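Warum schwimmt ein Schiff aus Stahl?

Wirfst du einen Nagel ins Wasser, geht er unter. Ein großes Frachtschiff besteht auch aus Stahl und wiegt viele Tonnen. Trotzdem schwimmt es.

Das liegt an der Form. Ein Schiff ist innen zum größten Teil hohl. Dort ist viel Luft, und Luft ist leicht. Der Rumpf drückt Wasser zur Seite — man sagt, er verdrängt es.

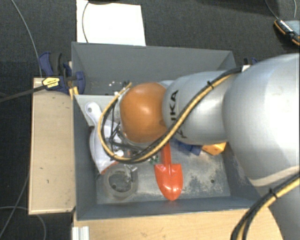

Das Wasser drückt von unten zurück. Diese Kraft heißt Auftrieb. Sie ist genau so groß wie das Gewicht des verdrängten Wassers. Verdrängt ein Schiff 600 Tonnen Wasser, trägt das Wasser also 600 Tonnen.

Probiere es mit 2 gleich großen Stücken Knete aus. Rolle aus dem einen eine Kugel und forme aus dem anderen eine Schale mit hohem Rand. Lege beide in eine Schüssel mit Wasser. Die Kugel sinkt, die Schale schwimmt.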